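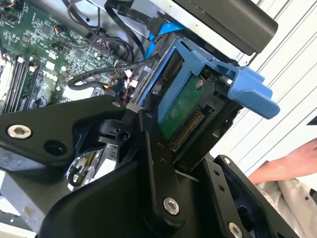
3.2 Interior layout and drive removal

The desktop units in the Vinton batch came from office use and were opened on the bench with the side panel off. Work on each unit followed the same order: side panel, data and power leads, hard drive, optical drive, memory, and last the board itself. We report on the hard drive step separately because it took up more of the sorting time than we had planned for.

In the unit in Figure 2 the hard drive sits in a blue plastic caddy, with the silver metal drive cage and the black optical drive nearby. The rails of the caddy run along the sides of the drive and leave its green circuit board open to view. This is useful at the sorting stage. The row of contacts at the SATA interface can be checked for damage before the drive is taken out of its rails, and a drive with bent or dirty contacts can go straight to the shredding bin.

Figure 2. Hard drive in its blue caddy, Dell desktop, side panel off. The motherboard and memory slots are at upper left.

Cabling was the main source of delay. A bundle of black cables loops across the board and down to the drive bay, and the blue SATA cable takes much the same path. In units of this kind the leads have to be moved aside before the caddy will come out at a clean angle. At the Menton site the staff tied the bundle back with a strip of cloth tape - a small step, but it cut the number of caught leads by a good deal. The Roditz site did not do this and logged more torn connectors over the same period.

Caddies were kept and sorted by color and rail length. Of some 4000 caddies handled between the two sites, most could be used again as they were. The common faults were cracked rails and missing pins, and a caddy with either fault went into mixed plastics. Screws were not sorted by size until May, when the Pant refurbishing line asked for them, so the screw counts in Table 3 cover only the later part of the work.

Drives that passed the contact check were wiped and tested as described in Section 5.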